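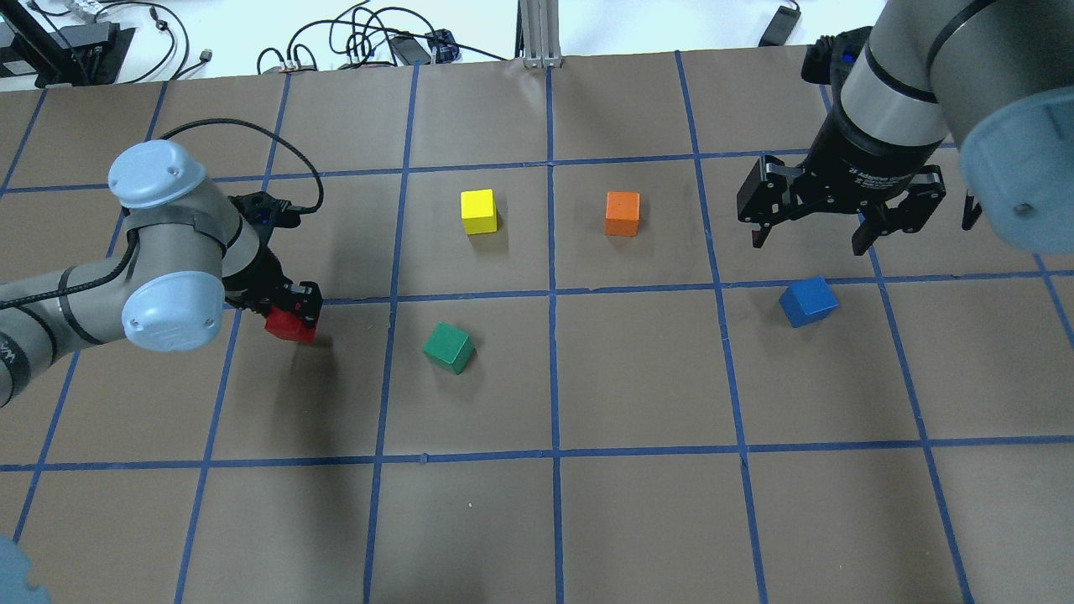
Comparing Two Grippers on a Taped Grid
Isla Matheson and Angus Nisbet, Wulstead, 2023-01-22

We wanted to know which gripper copes better with small wooden cubes when the target position is slightly wrong. Each arm did 20 picks per offset, with the blue tape lines as our reference. Angus wrote the Munro script that moves the arms, and I logged the results.

The two-finger gripper was quicker to close but missed more often once a cube was turned. The other one forgave bad angles - it also pushed cubes out of their squares.

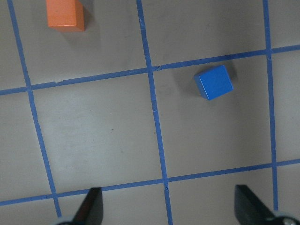 Does the wrist camera need recalibrating after a gripper swap?
We redid it every time, and it took two minutes.

The offset runs at full speed are still to be repeated.

Related reports
Drillanero: cable routing on a small arm
Grutier controller, first tests

Contact the lab | Back to top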